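Week 5: Reading the cards without the little book

Notes for the evening group, Wednesday. If you missed last week, borrow someone's notes on the suits before you try to make sense of these, as I'm going to lean on them quite a lot.
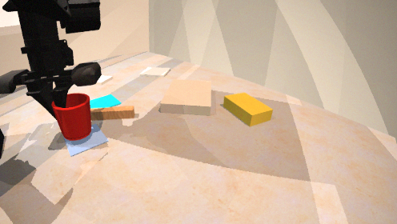

So, where we'd got to. We had the four suits more or less sorted, and I'd asked you all to draw one card each morning and write a line or two about it before looking anything up. I've read the ones you handed in and they're lovely, but I can tell who peeked! The giveaway is the word "abundance". Hardly anyone says abundance at seven in the morning.

The reason I'm fussy about this is that the book meaning tends to sit on top of whatever you'd have noticed for yourself. I used the same battered guide for years, the one by Kramer with the green spine, and I reached a point where I couldn't look at the Tower without hearing his sentence in my head. I had to put the book in a drawer for a whole winter. I still think it's a good book (it's on the reading list below) but please come to it after the card.

The court cards

Right, these are the ones people moan about. There are sixteen of them and they all seem to be sitting or standing about looking important. Are they you? Are they somebody you know? Are they a mood? My answer is that you decide before you shuffle, and then you stick with it. If you wait until the card is on the table you'll pick whichever reading suits you, and I say that as someone who has done it plenty of times.

The way I was taught, by Kristýna Procházka, was to treat pages as news, knights as movement, queens as how a thing feels from inside and kings as how it looks from outside. It's a bit rough and ready. It falls over with the Knight of Pentacles, who barely moves at all, and she used to say that his slowness was the message. I've gone back and forth on whether I believe that. Try it for a fortnight and see how you get on.

Aravind Alva asked last week whether a queen can stand for a man, and yes, of course she can. Some older books will tell you to match cards to people by hair colour, which I'd skip altogether.

Reversals

You don't have to use them. I'll say that again for Pavithra, who has been turning hers the right way up under the table and looking guilty about it. Plenty of good readers keep everything upright. If you do use them, choose one of these and keep to it for the whole reading:

The card is blocked or delayed.
The card is turned inward, so it's private and not on show.
The card is on its way out.

What I wouldn't do is read a reversal as the plain opposite. The Sun upside down isn't misery, and if you tell somebody it is, they'll carry it home with them and worry.

The Tenden spread

This is the layout we'll practise in pairs. It has 6 cards, in two rows of three. The top row is what the person has told you and the bottom row is what they haven't. You read it downwards in columns, so card 1 with card 4, card 2 with card 5, card 3 with card 6. Lay all of them face up before you say a word. I know it's tempting to turn them over one at a time for the drama, but you'll talk yourself into a story by the second card and then have to drag the rest along behind it.

Look for repeats first. Two of the same number in a column is worth stopping on. If the bottom row is all major cards and the top row is all minors, slow right down and ask a gentle question before you go any further.

And do let the other person talk. I once did a reading for Surachet Ruangrit where I rattled on for ages about a journey, very pleased with myself, and he'd wanted to ask about his sister.

For next time

Carry on with the morning card, same rules. Do one Tenden spread for somebody outside the group and write down what you said to them, in your own words, including the bits that went flat. Half a page is fine.

Read the chapter on court cards in Kramer, which starts on page 98. The Drerska deck has unusual knights (they're all on foot), so if you own it, bring it along and we'll compare. Chaiwat has offered to lend his spare to anyone who'd like a look.

We'll start with a few minutes of quiet shuffling as usual, then go straight into the Moon, which I've been putting off.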